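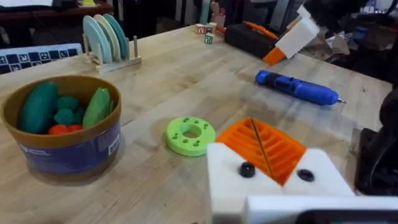 Butcher-block table, worn strip across the middle.

October, 4:20 pm. Oil finish comparison, continued

Gremora claims its hardwax oil cures in 5 days. I have my doubts. Three coats on the maple offcuts, thin, wiped back after 20 minutes as the tin says, and the test piece still takes a fingernail mark. The Girkero sample, which costs a good deal less, takes the same mark. So far I can't tell them apart with my eyes shut, and barely with them open.

The sales sheet talks about "138 wipe cycles". Wiped with what? How hard? No method given. I'm leaving that number out of our write-up until someone can show me where it came from.

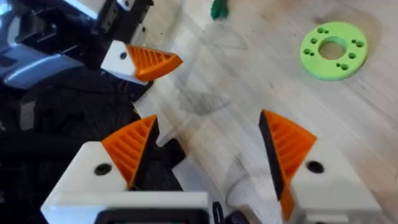
Page last changed: October, 5:05 pm

Water rings next. Left a damp glass on each offcut over lunch. Faint ring on Gremora, faint ring on Girkero, plain ring on the bare piece. Hardly a triumph for either -- I'd expect cooking oil to do almost as well, and it should be in the next round for comparison.

Drusard wax arrived. Smells strong, spreads badly in a cold shop. Not convinced.
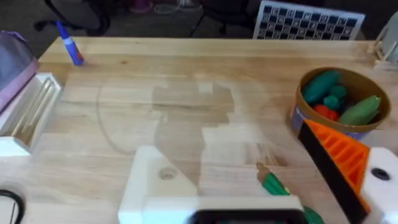 Tabletop with glare across the center, green marker at right.

To do: repeat the rings with hot coffee. Ask the Bañuelos shop what they put on their counters and how often they redo them. Label the offcuts on the back this time.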